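Search tickets Search All projects My open

Ticket 1348: Planner stops above basket rim, no grasp attempted
Reported by: Hadiza Okafor
Component: Enance planner / collision checking
Status: Open

Pick tasks near the basket abort with "no valid descent" after 12 retries. The same tasks pass on the Hegarty branch. Perception output looks normal: Rumier publishes a pose for each target and confidence stays above the threshold.
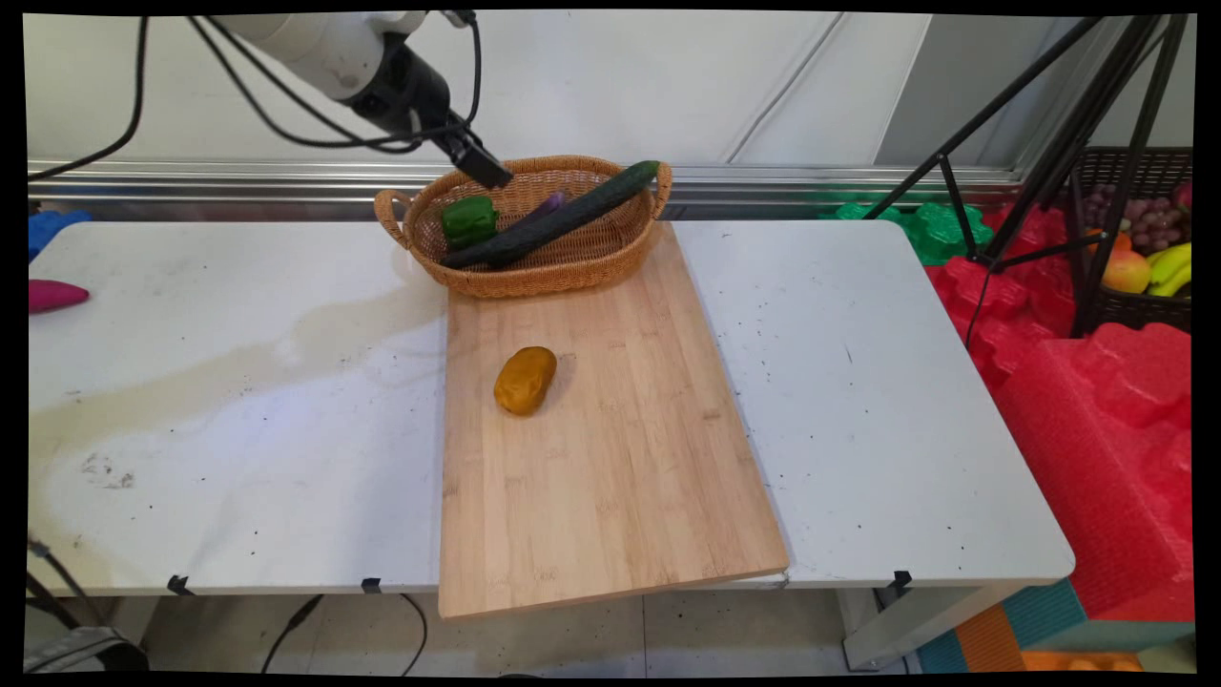 Fixed camera view. Gripper tip just above the left rim; yellow-orange item on the cutting board.

Replayed the log with the collision layer visible. The basket is loaded as a solid convex hull, so anything inside it counts as blocked. The handles make this worse — the hull closes over both of them and adds 73 mm of height that isn't there.

Tried:
- Padding reduced to zero. No change.
- Hull replaced with a decomposed mesh, 26 parts. Descent found, but planning time went over the limit on two runs.
- Basket removed from the planning world. Plans pass. Not safe on hardware, simulation only.

Next: cache the decomposed mesh at startup and retest. Olex config needs the new mesh path before anyone pulls — I'll push both together.

Tags: motion planning, collision, grasping
Contact support | © Olex | Back to top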